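Arruda Press
Home / Poetry / Long poems / Grostis

Grostis: A Poem in One Sitting
Paperback, sewn, 90 pages
In stock at the Zellville warehouse

Grostis is a single poem of 1252 lines about a man who inherits a ferry and can't swim. It doesn't rhyme, except in the chapter with the tax inspector, where it rhymes constantly and to great effect. There is a plot. We mention this early, as some customers like to be warned.

The poem came out years ago in an edition so small that most of its readers seem to have been related to the printer. Ours is the first to include the full ending, which runs a good deal longer than the old one and is slightly less cheerful.
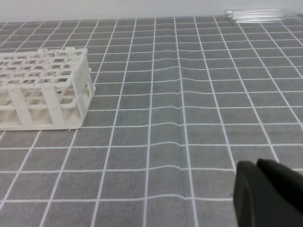 The text follows the poet's last typescript, spelling and all. Where the typescript disagrees with itself (the ferry changes color between the second and third crossings) we have let it. A short note at the back lists the worst of these cases and declines to solve them.

The type is set large enough to read on a bus. Long lines get a whole line to themselves, so the page is a little wider than your other poetry books and will stick out on the shelf. We consider this advertising.

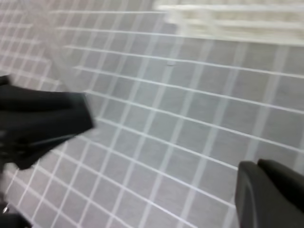 I bought this for the ferry and stayed for the mother-in-law, writes a reader in Salero, who also wants it known that the tax chapter should be read aloud and that her neighbors have asked her to stop. Four stars. The missing star is for the lack of a ribbon.

We looked into a ribbon. It would have raised the price by more than a ribbon ought to. Each copy comes with a plain card bookmark, and the title page says "one sitting," so take that up with the poet.

From the introduction

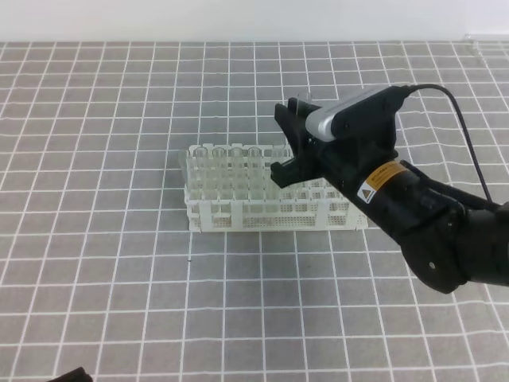
Reading time: 3 minutes

Most long poems ask you to admire how long they are. Grostis would like you to forget. Its best trick is the weather, which turns up in the middle of arguments and usually wins them. By the time the river freezes, you have stopped noticing the line breaks and started worrying about the passengers, especially the one with the piano.

Is it a sad poem? In places. The dog is fine. 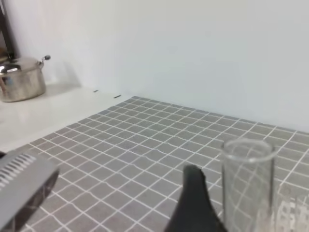

Readers who get through the freeze tend to finish the book the same night, then go back for the opening, which makes more sense once you know who is telling it.

Ordering

Limit of 2 copies per customer until the reprint arrives in September. Bookshops, please use the trade form. Returns are accepted if the spine is uncreased. Pencil notes in the margins count as reading.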